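Notes from the Ward Race

Well, the filing deadline has come and gone, and I'm officially on the ballot for Rasthorpe town council! I turned in my petition with 1163 signatures. The town clerk only needs 1000, so I slept fine that night for the first time in weeks.

Big thank you to Hanna Nowakowski, who walked Nowicki Street with me both evenings, and to Saadet Tatlı for the loan of her folding table (it's coming back, Saadet, I promise). We knocked on 19 doors on that last stretch and I think we heard about the Plustmont bridge at every single one. People want it fixed, and they want to know why the repair money approved in March is still sitting there. So do I. I've asked the council for the schedule in writing and I'll print it here when I get it.

Ximeng Tang is putting together the phone list for the final push. If you have an hour after supper, call her. No experience needed, and she'll give you a script you're free to ignore.

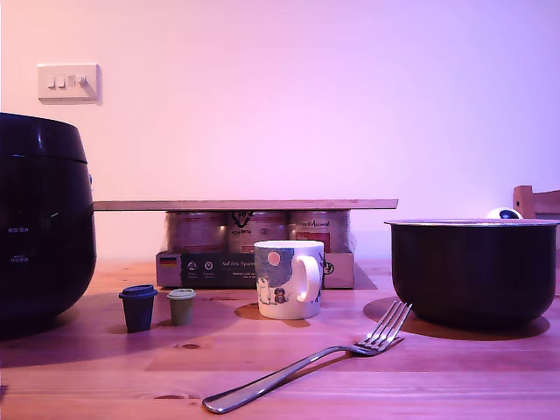 Can I still vote if I moved across town over the summer?

Update your address with the clerk's office before election day and you'll get the ballot for your new ward. Bring something with your name and new street on it, like a utility bill.

Yard signs are in at last, blue on white. Snežana Golob has them in her garage, so give her a call before you drive over.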